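Home | Projects | Teams | Archive

Two-Arm Sorting in Simulation: Project Report
By Tihomir Radonjić -- September

Our group at Letgate had one term to get two simulated arms to share a table without hitting each other. We called the project Trolville. The physics settings came from last year's team and we left most of them alone.

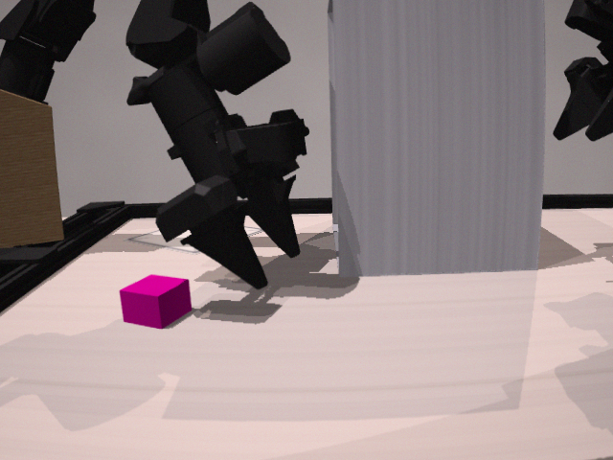 Reach planning took up most of our time. The first planner went straight for the target and clipped anything tall on the way. We added a keep-out zone for each obstacle, so the gray column now blocks any path between the two grippers, and the magenta block has to be approached from its own side of the table. In 50 trials we had 11 collisions, almost all of them in the first version -- the last 3 came from a timing bug we have not fixed.

Contact: Letgate Robotics Club | Back to top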